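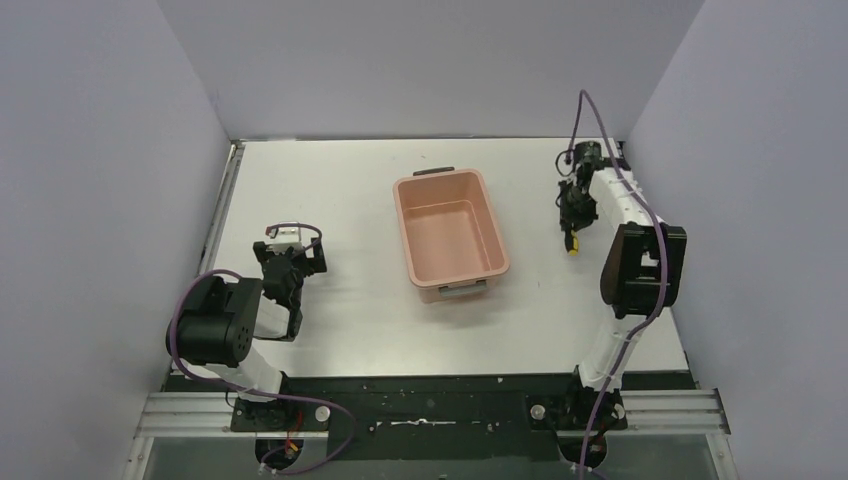 Renting Storage Bins for a Move: Frequently Asked Questions

Home Bins Prices Delivery Area FAQ Contact

Search this site Enter keyword Go

How long can I keep the bins?
The standard rental is 2 weeks, counted from the day after delivery. Extra days are charged per bin and can be added by phone.

How many do I need?
A studio usually fits in 20 bins. Books and kitchen things fill up fastest, so order a few more if you have a lot of either. Unused bins go back with the rest – we don't refund them.

Where do you deliver?
Anywhere in Hindmont, and in Itis if the order is over 156 dollars. For other towns, call first and ask for Pantelis Papadakis at the Ververidis Street depot.

What if my building has no elevator?
Delivery to the second floor is included. Above that there is a stair fee for each floor, both ways. The driver can also leave the stack in the lobby at no charge.

Are the bins cleaned between customers?
Yes. They are washed and dried at the depot before they go out again. Please take off your own tape and labels before pickup.

What can't I pack?
Paint, fuel, propane, open food and anything that leaks. Plants are fine if the soil is dry.

I lost or cracked a bin. What do I pay?
The replacement price is on your rental slip. Scratches and scuffs are free.

Can I change my pickup date?
Yes, up to noon the day before. Have your order number ready. Wonditz business accounts should write to Fotis Tsakiris instead, as those pickups are scheduled separately.

Filed under: Moving Help, Rentals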